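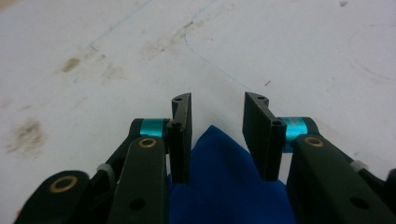 수출입 소기업 환위험 자체 점검표 (상반기용, 의견란 포함)

작성 기준: 우리 사무실에서 쓰는 양식에 점검 의견을 그대로 붙였습니다. 항목마다 적합, 보완, 부적합 중 하나를 적고 의견란은 비워 두지 않습니다. "이상 없음"이라고만 쓴 의견란은 빈칸으로 봅니다.

1. 외화 장부

1-1. 통화별 받을 돈과 줄 돈이 한 장에 정리되어 있는가
판정: 보완
의견: 정리는 되어 있음. 세 장에. 달러는 영업팀 파일, 유로는 경리 파일, 엔화는 메신저 대화방에 있음. 대화방도 기록이긴 하나 결산 때 위로 한참 올려야 함.

1-2. 미결제 송장의 결제 통화가 송장마다 표시되어 있는가
판정: 부적합
의견: 점검 대상 139건 가운데 금액 옆에 통화가 없는 것이 있었음. 담당자는 "당연히 달러"라고 답변. Plaltcombe 쪽 담당자는 당연히 유로라고 알고 있었음. 양쪽 모두 확신에 차 있었다는 점은 높이 평가함.

1-3. 장부 환율의 출처와 시각이 적혀 있는가
판정: 보완
의견: 유로당 1,768원으로 적혀 있으나 언제, 어느 은행의 무슨 환율인지 없음. 매매기준율인지 송금 보낼 때 환율인지도 불명. 출처란의 "인터넷"은 출처로 인정하지 않음.

2. 계약서

2-1. 결제 통화를 바꿀 수 있는 조건이 명시되어 있는가
판정: 적합
의견: Varnik 계약서 7조에 있음. 다만 우리 쪽에서 이 조항을 읽은 흔적은 이번 점검 때 처음 생김.

2-2. 환율이 일정 폭 이상 움직일 때 단가를 다시 협의하는 조항이 있는가
판정: 부적합
의견: Sarkar와의 계약에는 "상호 신뢰에 기초하여 원만히 해결한다"로 되어 있음. 원화가 약할 때는 상대가 원만해지고, 강할 때는 우리가 원만해지는 구조임. 협의 기준이 되는 변동 폭과 기준일을 숫자로 넣을 것.

2-3. 견적서에 유효기간이 있는가
판정: 보완
의견: 새 양식에는 있음. 영업팀은 손에 익은 옛 양식을 계속 씀. 작년에 낸 의류 견적을 바이어가 이번 봄에 들고 와서 그 값에 달라고 한 일이 있었고, 우리는 그 값에 주었음.

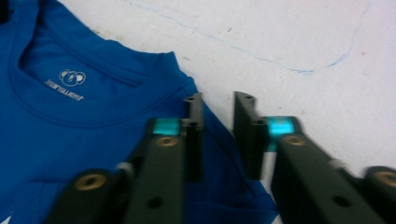

흰 작업대 위에 펼쳐 놓은 파란색 반소매 티셔츠

3. 헤지

3-1. 선물환 계약의 만기가 실제 입금 예정일과 맞는가
판정: 부적합
의견: 대금은 선적 후 90일에 들어오는데 선물환은 그보다 한 달 먼저 끝남. 그 한 달 동안은 헤지를 한 회사도 안 한 회사도 아님. 은행에 만기 연장 조건을 문의하고 회신을 서면으로 받을 것.

3-2. 헤지 비율이 사전에 정해져 있는가
판정: 부적합
의견: 면담 결과 비율은 "그때그때 분위기를 봐서" 정한다고 함. 분위기를 보는 방법에 관한 내부 문서는 없음. 하한과 상한만이라도 정해 둘 것.

3-3. 환율 전망을 근거로 결제를 미루거나 당긴 적이 있는가
판정: 보완
의견: 있음. 지난 1월에 달러가 더 오른다는 말을 듣고 환전을 미루었다가 거의 375만 원을 손해 봄. 전망의 출처는 점심 식사 자리. 맞힌 사례도 있다고 하여 자료를 요청했으나 기억으로만 남아 있다고 함.

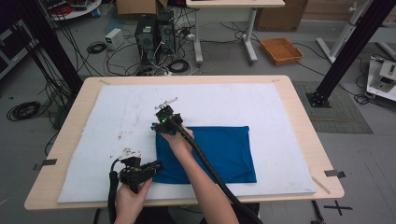

3-4. 손실이 났을 때 보고할 사람과 기준 금액이 정해져 있는가
판정: 보완
의견: 보고할 사람은 정해져 있으나 기준 금액이 없음. 그래서 작은 손실은 작아서 보고하지 않고, 큰 손실은 회복될 때까지 기다렸다가 보고하는 관행이 생김. 이익은 금액에 관계없이 당일 보고됨.

4. 거래 은행과 수수료

4-1. 환전 우대율을 최근 1년 안에 비교해 보았는가
판정: 부적합
의견: 주거래 은행과 오래 거래해서 잘해 주리라 믿고 있음. 명절에 달력과 수건을 받은 것은 확인됨. 우대율은 확인되지 않음. 다른 은행 두 곳 이상에서 조건을 받아 첨부할 것.

4-2. 중계은행 수수료를 누가 부담하는지 합의되어 있는가
판정: 보완
의견: Zudwood에서 들어오는 돈은 번번이 조금씩 모자람. 경리는 이것을 잡손실로 처리해 왔고, 계정 이름대로 잡다하게 쌓여 있음. 송금 수수료 부담 구분을 다음 발주서부터 적을 것.

5. 비상시

5-1. 주요 결제 통화로 송금이 막힐 경우 쓸 다른 경로가 있는가
판정: 보완
의견: 비상 계획서는 존재함. 첫 줄이 "주거래 은행 담당자에게 전화한다"이고 둘째 줄은 없음. 적힌 번호로 오후 3시에 걸어 보았더니 다른 부서가 받았음. 친절했음.

5-2. 담당자가 자리를 비울 때 외화 송금을 승인할 사람이 있는가
판정: 적합
의견: 있음. 단, 보안카드는 담당자 서랍에 있고 서랍 열쇠는 담당자에게 있음. 승인 권한만 놓고 보면 적합이므로 적합으로 적음. 열쇠 문제는 다음 점검 때 항목을 따로 만들 것.

후속 조치
부적합 항목은 다음 달 말까지 고친 문서를 첨부해 다시 제출합니다. 보완 항목은 조치 내용을 의견란 아래에 이어 적고, 기존 의견은 지우지 않습니다. 지난번에 "검토 중"으로 답한 항목을 다시 "검토 중"으로 내면 부적합으로 바꿉니다.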